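Tiltus 300 Refurbished Desktop Tower
Sold by Damell Office Equipment

Price: $300
Stock number: 1297
Condition: Refurbished, tested, light wear on case

The Tiltus 300 is our basic office package. It suits front desks, school offices, stockrooms and home users who need email, spreadsheets and a web browser. Each package includes one refurbished tower, a power cord, a keyboard and a mouse. Monitors are sold separately.

Makes and models vary with what we have in stock. If you need several matching towers, put that in the order notes and we will confirm before charging your card.

Storage is 1000 GB unless you choose another size. A 3000 GB drive can be fitted before shipping for an extra charge. All drives are erased and checked for errors before they go into a package.
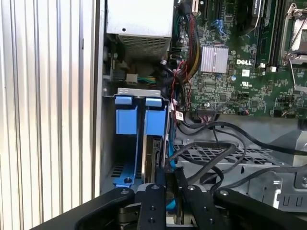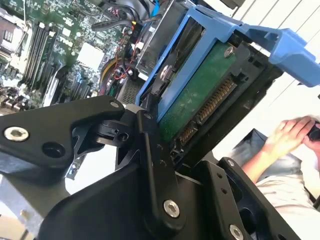 Shipping and Returns

Orders placed before noon ship the same day from our Filip Street warehouse. Towers go out in double-walled boxes with foam corners. Keep the box for at least 30 days, as returns have to come back in the original packing.

Local pickup is free. Bring your order number and a photo ID to the side door. The loading dock is for freight only.

The package has a one-year warranty on parts and labor. It does not cover spills, drops or software problems. Back up your files before sending a tower in for service. If a drive has to be replaced, we can't move your data to the new one.

Bulk Orders

Schools and offices buying ten or more should contact Paraschiva Pop in sales for a written quote. Quotes are good for two weeks. For service on a tower you already own, ask for Teodor Tănase.

Related Items

Odevow monitor stand, black
Odevow surge protector, six outlets
Keyboard and mouse set, wired
Replacement power cord, 6 ft.

Prices last updated Friday, September 7, 2018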